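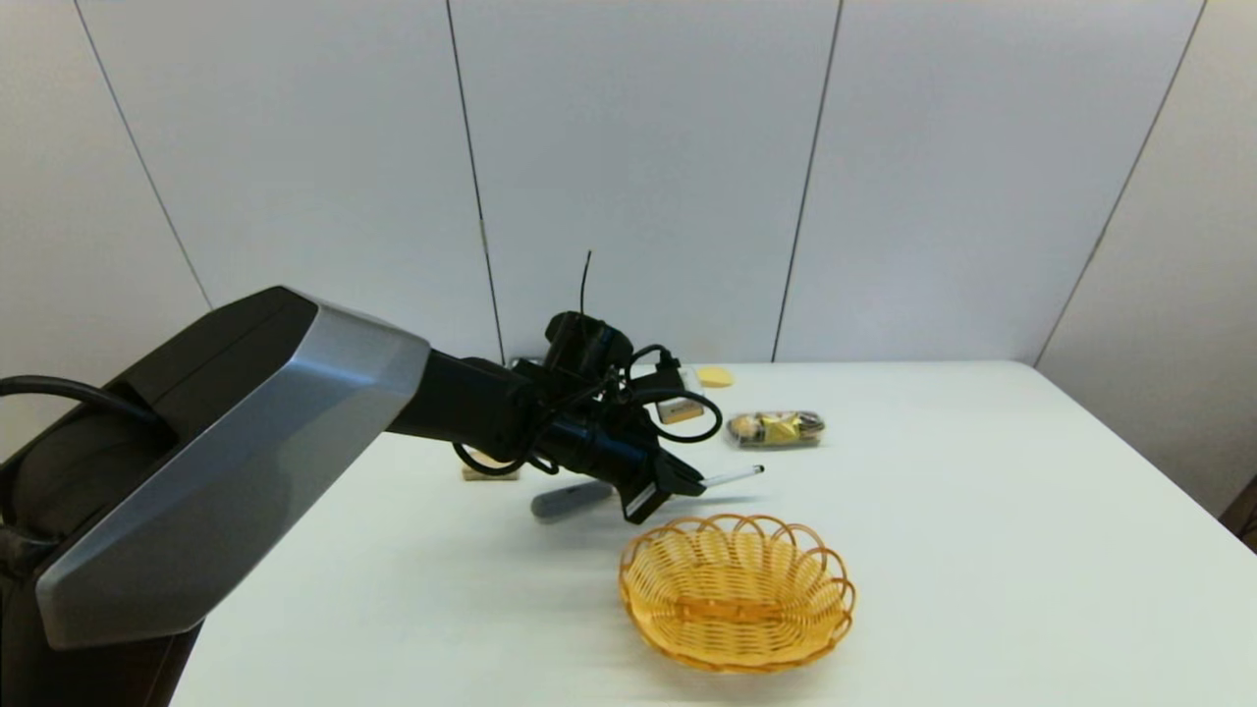

I have been promised a robot that tidies up after me since I was in grade school, so when Fokska opened its doors for an afternoon I put my name on the list and drove out to Grerbridge to see how the promise is coming along. Parking was free. They gave us name stickers and a talk from Shiuli Rathnayake, who runs the lab, and she used the word "household" so often that I started listening for it. Then we went in to see the arm at work. The job was a white table with a few odds and ends on it, a marker pen, a sponge, a tray of snacks, and a yellow-orange wicker basket with a loopy rim that my aunt would have put rolls in. The basket is empty in my photo, and the marker is up by the gripper, pointing at the snacks.

Now, my kitchen table has never looked like that in its life. Mine has mail on it. It has a phone charger tangled up with a second phone charger, half a bagel, and a receipt I need for something. I asked Rathnayake if they ever try it on a table like mine, and she said they "add clutter gradually." Fair enough, but I would have liked to see gradually.

I'll give them this much, they let us stand close and they didn't play music over it. I've been to demos (the Weerakoon one in March, for those who remember me complaining) where it was all blue lights and a countdown and you couldn't hear the motors. At Fokska you could hear everything, including the man behind me telling his kid that his job was safe for now.

What bothers me is the numbers. The handout says the arm has been through 340 practice sessions. Practice at what? With the same basket? I asked Faisal Mengal, who was looking after our group, how many of those went wrong, and he told me it depends what you count as wrong. I said dropping the thing. He said he'd have to look it up, and he wrote my email address on the back of his hand, so we'll see.

The other thing is all the cable. There are black coils of it hanging around the wrist, and one loop comes down toward the table. I kept thinking about what that would do to a full glass of juice. Maybe there's a tidier version coming. Sabina Akanda, who I rode home with, thinks I'm being unfair and that early dishwashers were ugly too. She also signed up for the newsletter, so weigh that as you like.

There were 21 of us in the group and I think most people left happier than I did. The coffee was good. They're doing another open day and I've put my name down again, and this time I'm going to ask if I can bring my own mail.

Posted Oct 14, 2025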